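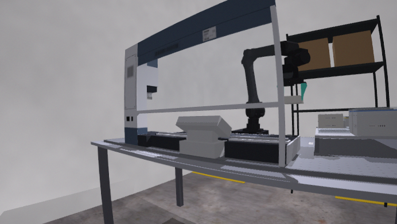 Recording demonstrations in the simulated workcell

05/02/2022

Most of the past fortnight went on the demonstration recorder. The arm itself has needed very little. The simulated cell has a liquid handler with the arm standing inside its gantry, behind the deck, and two benchtop instruments on a raised platform to the right. The task is a transfer: pick a plate from a deck position, carry it to the right-hand side, put it down on the nearer instrument. A person drives the arm by remote control, and we log everything.

I had expected the cardboard boxes on the shelving to be a waste of rendering time. They stay in because the policy will have to cope with clutter behind the wrist, and the real lab has plenty of it.

Input device

We tried two. The first was a six-axis puck from Zedden, which gives velocity commands in the tool frame. It is comfortable for long moves and poor for short ones. Near the deck the operator's hand always adds a little rotation to what should be a straight descent, and a plate gripped two degrees off level will catch on the edge of its nest. The second was a tracked handle, mapped one to one in position with a clutch button. Release the clutch, move your hand back to somewhere sensible, press again. It took longer to learn and gave cleaner data. All the recordings from here on use the handle.

I also added a rotation lock, on by default. With it on, the gripper keeps pointing straight down whatever the wrist of the operator is doing. Jae-in Kang argued against it on the grounds that it hides part of the task from the learner. That is true, but the real plate moves need no tilt either, and the failed inserts dropped sharply.

The front rail

The awkward part of the cell is the rail that runs across the front at mid-height. From the operator's usual viewpoint it passes in front of the arm, and the right-hand post hides a section of the forearm too. People compensate by leaning, which does nothing on a flat monitor. I gave them a second view from above the platform and a key to swap between the two. Swapping in the middle of a move produced a small jump in hand speed, visible in the logs as a spike in the commanded velocity. The clutch now has to be released before the view will change. Operators complained for a day.

The post is also the obvious thing to hit. Collision checking runs against the whole gantry with a 20 mm margin, and the handle buzzes when a link enters it. An early version froze the arm at the margin. This taught people to slide along the boundary, and the policy then learned to slide along the boundary as well.

What gets logged

Joint positions, joint velocities, gripper width, handle pose, clutch state, both camera views, and a task phase label. The phase label is pressed by hand (reach, grasp, lift, carry, place, retreat) and is late by a variable amount. I correct it afterwards from gripper width and tool height, and keep the original column so the correction can be redone.

Demonstrations are trimmed at both ends. Untrimmed, each one began with a long pause while the operator found the handle, and a policy trained on those would sit at the start pose doing nothing for an impressive length of time. Pauses inside a demonstration stay if they are under 400 ms. Longer ones are cut if the clutch is released and the arm is still.

Numbers so far

104 usable demonstrations. I would like 2000, but only a few hundred of those need a person. The remainder can be made by shifting the start and goal positions and replaying the grasp and place segments relative to the object, with a planner filling in the carry. Sisdale did this on their own cell and sent us their segment format, which we have copied with one change: our timestamps are integers in microseconds. Theirs were floats in seconds – I spent an afternoon on a rounding error I would rather not describe.

Still open: the grasp on the near deck row, where the elbow ends up close to the overhead beam, and a proper contact model for the gripper pads. The current friction value was picked by hand and plates never slip.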